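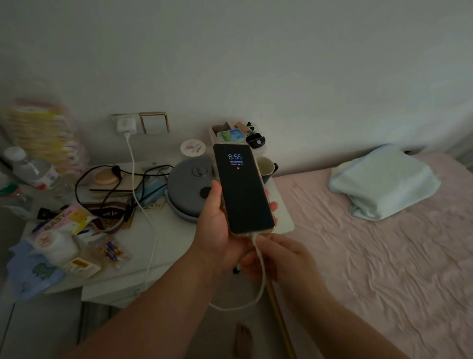 Chapter 4
Power and Charging

By now you have a base that rolls and an arm that lifts. Both run off the bench supply, so the robot goes as far as its lead and no further. Time to cut it loose.

Plan for the chapter — pick a pack, fit a charge port, teach the thing to plug itself in. The last part is the hard one. People do it with a slack cable in one hand and don't think. A home-built gripper has to find a small port, line up a small plug, and push without bending either.

We carry on with the Flomilside, the small house robot Tianyou Qiu put together in the shared workshop at Plaserura. His first docking log is in section 4.5. Out of 312 tries, 73 ended with the plug beside the port, 34 with the cable caught round a wheel. Read it before you cut any holes in your own shell, it will save you a weeekend.

You will need:
The base from Chapter 2, wheels on
The Xia motor board, old or new version
A multimeter
Heat-shrink, two sizes
A charge lead you dont mind spoiling

If you built the Fletinov arm instead, skip 4.3 and use the wiring table on page 29.

One rule before 4.1. Pack out whenever the soldering iron is on. Every time, even for one joint.

4.1 Choosing a pack

Start with the load. Motors first, then the board, then the arm held straight out — worst case, arm out and wheels turning. Write down the current for each and add them up.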